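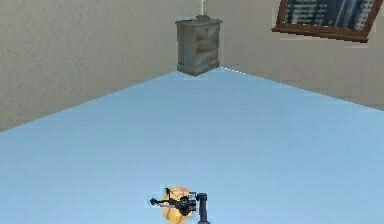
I spend my working hours teaching a simulated robot to pick things up off a simulated floor, and my evenings putting away my own stuff. The two have started to leak into each other, so this month's tips come straight out of our test results.

We ran 521 tidy-up trials in a practice room we call Tokura. It's a blue floor, beige walls, a chest of drawers, a picture and one thing to fetch. Round things were easy. The round orange thing got dropped in 13 trials, and mostly because I'd set the grip too soft (my fault!).

Long skinny tools were another story. Lying flat out in the open, they got picked up 80 percent of the time. Nose one up against the wall and that fell to 29 percent - the fingers need room on both sides, and so do yours when you're half asleep and looking for a hammer. 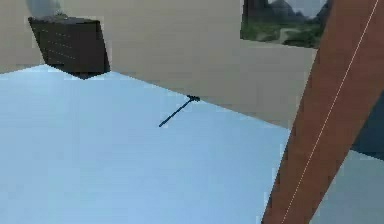

2 min read

So, what I've changed at home:

Leave a hand's width between the wall and anything you set down. My broom and my long level both moved out from the baseboard.

Grab long tools near the heavy end. Efthymia Sfakianakis, who wrote up the grasping part with me, tried the middle of the shaft first and the tool kept swinging round. Moving the grip toward the head fixed most of it.

Put dark tools on something pale. Our camera software, Zistel, found a dark handle on the light floor much faster than it found one on the brown bench top in our other room. I bought a cheap light-colored mat for the garage and I love it.

Look twice before you reach. We let the arm take a second look from a new angle and the misses dropped a lot. I do this with the junk drawer now - open, look, lean over, look again, then grab.

We're rerunning the wall trials in April with narrower fingers, and I'll post the numbers when I have them.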